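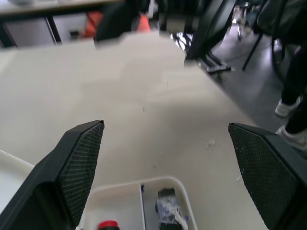

Gestión de almacén, tema 4: ubicación y picking. Repaso rápido de lo de octubre – una referencia, una ubicación, una etiqueta. Si dos referencias comparten hueco, hace falta separación física. Vale algo tan simple como una bandeja blanca de plástico con divisor, un artículo a cada lado. Sin separador el error de picking sube, lo vimos con el caso Rotico (839 referencias, huecos mezclados, inventario que no cuadraba nunca).

## Métodos de ubicación

- Fija: cada referencia su sitio. Fácil de aprender, desperdicia espacio.
- Caótica: donde haya hueco. Obliga a tener sistema informático al dia.
- Mixta: picking fijo abajo, reserva caótica arriba. La más usada.

Ojo – caótica no quiere decir desordenada. Cae en examen.

## ABC

Ordenar por salidas, no por valor (salvo que lo pida el enunciado). Clase A = 20 % de referencias, casi todo el movimiento. Las A cerca de expedición y a la altura de la cintura. C al fondo o arriba del todo.

Ejercicio Trudeck: 2000 líneas de pedido, 101 referencias. Calcular acumulados, cortar en A/B/C, dibujar la curva. Traer hecho.

Mesa de preparación: superficie clara y lisa, se ve enseguida lo que queda encima. Nada que no sea del pedido en curso.
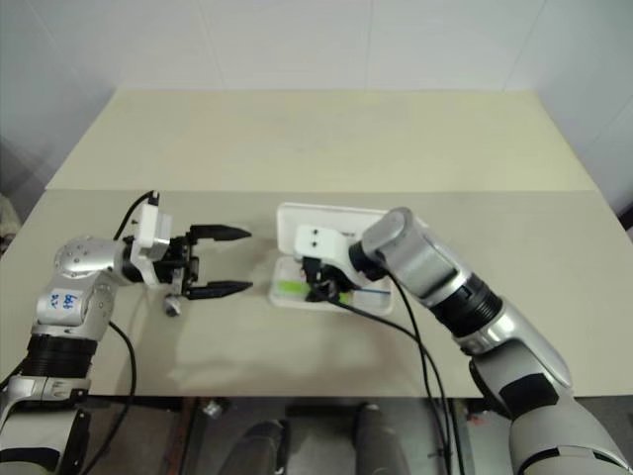 ## Recorridos

- En S: pasillo entero, entrar por un lado y salir por otro.
- Con retorno: entrar y salir por el mismo lado. Bien si hay pocas lineas.
- Por zonas: cada operario la suya, luego se consolida.

Leer caso Purves, comparar S y retorno. Skavedton lo dejamos para el tema 5 – inventario rotativo.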